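Hands, February

Half past six, lights still buzzing. She puts the kettle on before she looks at the bench. Rule she made for herself.

Two sets of hands to choose from and the money only stretches to one. The Kevard grippers, two-fingered, ugly, never dropped a thing in their lives. The Stesotura hands, five fingers and a price that made her boss go quiet on the phone. Tarkum wants an answer by four. Tarkum wants a shop helper for people who can't bend any more, or can't lift, and Tarkum does not care how pretty the fingers are.

Kevards went first, yesterday. 106 picks out of 200, which sounds awful and is, but every miss was the same miss. Leafy stuff. They'd shut on a cabbage like a car door. Potatoes, perfect. She could sell potatoes.

Now the fingers. Both arms on, new firmware, cables everywhere. She'd dreamt about the cables.

"Go on then," she says. To the arms, to the kettle.

First 15 goes are rubbish. Thumb late on the left. Right wrist drifting with the basket on it – she'd told them, she'd told them twice, put the basket weight in the model. She types it in herself. Guesses the number. Runs it again.

Carrot. Good. Tomato, and she holds her breath, and good. Capsicum, capsicum. Something in her chest lets go a bit.

Then it does the thing with the cabbage.

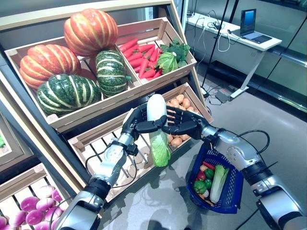 Both hands in together, daikon on top, cabbage underneath.

She hadn't asked for two. The script said one item, either hand, nearest first. She sits there with her finger over the stop button and doesnt press it. The motors tick. A leaf shifts, or she thinks it does.

Her mother used to shop like that. Arms full, basket hooked over the elbow, wouldn't take a trolley, wouldn't be told. Last winter she'd rung from the car park at Stevens, crying over a bag of oranges that had gone everywhere. Just oranges, love. I just couldn't hold them.

The fault light comes on. Left hand, current limit. Of course.

She saves the log. Opens the form. There's a box for grip force and a box for cycle time and a box for cost per unit, and the Kevards win two of them without getting out of bed. At the bottom, Other comments, one line, hardly room to write anyting.

Kettle's gone cold. She flicks it back on.

Puts Stesotura. Deletes it. Looks at the thumb, still a bit late, still trying to close.

Puts it back, and starts writing up the fault.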